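Mavatora 344 Dissipative Bench Mat and Earthing Kit

Home / Workshop / Static control / Bench mats
Manufacturer: Imard
Model: Mavatora 344
Availability: In stock, Bunus warehouse
Page revised July 2026

Overview

The Mavatora 344 is a two-layer rubber bench mat for the repair and assembly of electronic equipment. The upper layer is static dissipative and the lower layer is conductive. Charge on a metal or dissipative object placed on the mat drains through the upper layer into the lower one, and from there through the earth cord to the common point. The drain is slow enough to avoid a sudden discharge at the component.

It is supplied as a kit with a wrist strap, a coiled wrist cord, a mat cord and a common point block, so that the operator and the work surface are held at the same potential. A mat on its own does not protect a board that is handled by an operator without a strap.

The 344 replaces the Mavatora 300 series. The press studs are the same size, and existing cords may be kept provided they pass the resistance check described further down.

Construction

Upper layer: nitrile-blend rubber, static dissipative, matt finish, embossed
Lower layer: carbon-loaded rubber, conductive
Total thickness: 2 mm
Roll width: 610 mm
Bench lengths: 900 mm, 1200 mm, 1800 mm
Colours: grey, mid blue, dark green
Edges: square cut, unbound
Corners: radiused on bench lengths, square on roll stock
Studs: two, 10 mm male, fitted to the front corners on bench lengths. Roll stock is supplied without studs.

The embossing is shallow. It keeps light components from sliding but does not trap solder balls or clipped leads the way the older ribbed surface did. The matt finish was chosen for benches under strip lighting, where a gloss surface makes small black screws hard to find.

Electrical

Surface resistance, upper layer: 10^7 to 10^9 ohms
Resistance, surface to stud: 10^6 to 10^8 ohms
Lower layer: less than 10^5 ohms
Series resistor, mat cord: 1 megohm
Series resistor, wrist cord: 1 megohm
Test conditions: 23 degrees C, 50 per cent relative humidity

Readings rise in dry air. In heated inland workshops in winter a mat in good condition can read close to the upper limit, and should be read again after cleaning before it is rejected. Readings taken with an ordinary multimeter have no value at these resistances. Use a surface resistance meter with weighted electrodes.

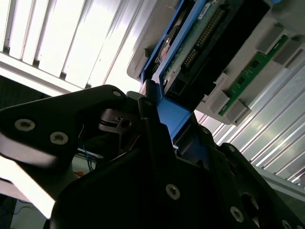 Selecting a length

The 900 mm length suits a single technician working on boards, laptops and small power supplies. The 1200 mm length is the usual choice for desktop computers, where there has to be room for the case lying on its side as well as the parts taken out of it. Rack equipment should go on the 1800 mm length. Sheet steel cases have folded edges that will score the upper layer if dragged, so lift them on and off — a chassis that has to be slid into position needs a sacrificial offcut underneath it.

An offcut used in this way must be the same material. Cardboard, bubble wrap and ordinary foam insulate the chassis from the mat and defeat its purpose.

For benches deeper than 610 mm, lay the mat flush with the front edge and leave the rear strip of the bench bare. Test instruments can stand on the bare strip. Butting two lengths together is acceptable if each has its own stud and cord. Do not overlap them.

What is in the kit

Mavatora 344 mat in the length ordered
Adjustable wrist strap, elastic, stainless buckle plate, 4 mm stud
Coiled wrist cord, 1.8 m extended
Straight mat cord, 3 m, ring terminal
Common point block with two 4 mm banana sockets and one 10 mm stud
Installation sheet

The earth bonding plug is not included and is ordered separately under the Bhardwaj range. Please specify the Australian and New Zealand pattern. Only the earth pin of this plug is metal and the active and neutral pins are moulded plastic.

Installation

Unroll the mat and leave it face up at room temperature overnight. Mats that have been stored in an unheated shed take longer to lie flat and should not be forced with heat.

Wipe the bench down and let it dry. Adhesive is not required. On a sloping or polished bench, a narrow strip of double-sided tape along the rear edge will hold it.

Snap the common point block to the left or right stud, whichever is further from the operator's dominant hand. Connect the mat cord from the block to the bonding plug or to a verified earth stud. Plug the wrist cord into the block. Do not clip the wrist cord to the chassis of the unit being worked on, as the path is lost once that unit is unplugged or moved off the bench.

Where several benches are fitted out, each bench is taken to earth on its own cord. Running one mat to the next in series means that a single broken cord leaves every bench beyond it floating with no outward sign.

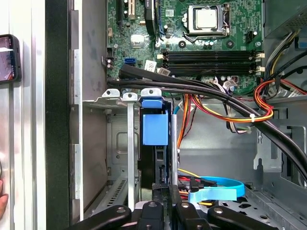 Checking and maintenance

Test the wrist strap at the start of each shift, while it is being worn. Test the mat at installation, then monthly. Keep a written record by bench number. Cords fail far more often than mats do, normally at the strain relief, and an intermittent break can be found by flexing the cord while it is on the tester.

Clean with the Imard water-based mat cleaner or with plain water and a lint-free cloth. Household sprays, silicone polishes and anything that leaves a shine will put an insulating film over the surface. Isopropyl alcohol can be used on small spots of flux but dries the rubber if used over the whole mat every day.

The upper layer will withstand brief contact with solder and with a hot iron tip. It marks, but the mark does not affect the readings unless the layer is burnt through. A mat that has been burnt or cut through to the black layer should be replaced or trimmed down, as the exposed area has a much lower resistance than the rest of the surface.

Thermal paste should be lifted with a plastic card before wiping. Zinc-filled pastes stain the grey mat permanently. The stain is cosmetic.

Limitations

The 344 is not an electrical safety mat and offers no protection from mains voltage. Take the wrist strap off before working on any energised equipment. This includes bench testing a computer power supply with its cover removed, and the high-voltage section of microwave ovens, valve amplifiers and CRT monitors.

It is not intended as a floor mat. Castors and heels tear the upper layer. See the Mavatora floor range.

Technical note on humidity

Notes supplied by Renato Farías, Imard technical support.

Most of the returns we see come from dry sites and most of the returned mats test within limits once they have been washed and left to condition. Before sending a mat back, wash it, dry it, leave it for a day with the meter in the same room, and take five readings: each corner and the centre. Write down the humidity with the readings. If the centre reads high and the corners do not, the cause is residue where the work is done and a second wash will normally bring it down. If one corner is out, look at the stud. It may have been pulled, and can be refitted with the hand press tool.

Ordering

MV344-09G, 900 mm, grey
MV344-12G, 1200 mm, grey
MV344-18G, 1800 mm, grey
MV344-R, roll stock, 14 m, no studs

For blue, replace G with B. For dark green, replace G with N. Dark green is cut to order and cannot be returned unless faulty. Roll stock is heavy and ships by road freight only, with a forklift or two people required at the delivery address.

Spares: wrist strap, wrist cord, mat cord, common point block, stud kit (pack of ten), mat cleaner in 1 L trigger bottle or 5 L drum.

Warranty on the mat is two years. Straps and cords are consumables and are covered for 90 days.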